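I started playing the cello again in October, after so many years off that I had to look up how to tighten the bow, and I have been meaning to write about it ever since. The short version is that I joined the Fodwood Community Orchestra as the last chair of the last stand, and I am having the time of my life back there!

The longer version begins with the cello itself. My old one went to a cousin when I moved, so I rented one from Eklund, the string shop over in Clotlow (the one with the narrow stairs, which are no fun with a hard case on your back). They let me try four of them in the back room for the better part of an afternoon. I played the same eight bars of the only Bach I could remember, over and over, and the poor man at the counter never once sighed. I came home with a reddish one that has a scratch near the endpin and a low C that makes the floor hum. The rent is $331 for the season, and if I decide to keep it they'll take that off the price. I have pretty much decided to keep it.

Then came the practicing. I had forgotten how much of it is just slow scales and sore fingertips. I do mine in the evening once the supper dishes are put away, half an hour if I'm tired and an hour if I'm not, and my left hand is finally getting its calluses back. Fourth position is still a guess. Thumb position is more of a prayer.

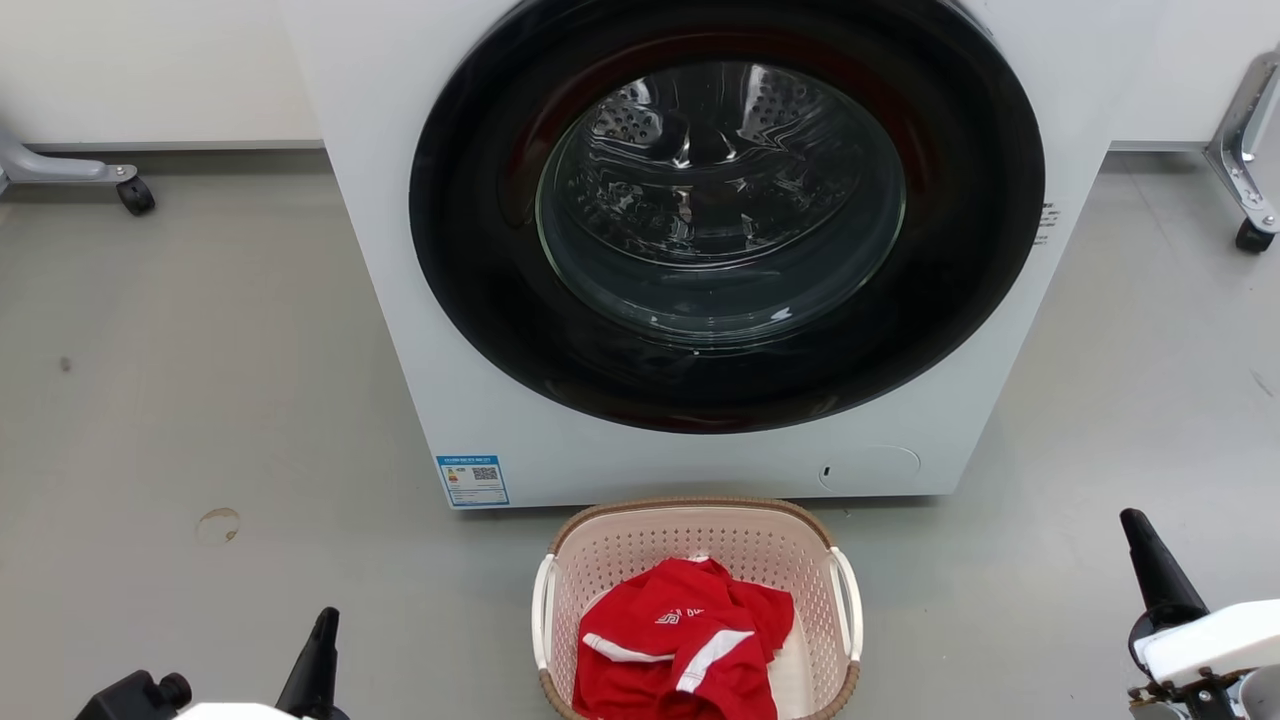

Deividas Eglītis wrote to me after my last post to say that I should stop starting at the beginning of every piece. Learn the last page first, he said, then the page before it, so that you're always playing toward the part you know best. He has done it that way for years and swears it cured his nerves at concerts.

Well, I tried it with the slow movement we're working on, and I have to say it helped a lot. I used to sail through the opening and then fall apart right where the basses drop out and we cellos are on our own. Now I look forward to that spot, or at least I don't dread it. Thank you, Deividas, and please keep the letters coming.

Our big piece this season is the Brirkurura Suite, which has five movements and more key changes than I care to think about. My part is covered in pencil: fingerings, little eyeglasses, and one large "NO" over a rest I kept playing through. Rizwan Yousafzai, my stand partner, turns our pages and has kindly never mentioned the "NO." I still owe him a box of rosin from the night mine cracked in two, so that's going on the shopping list, along with a new A string.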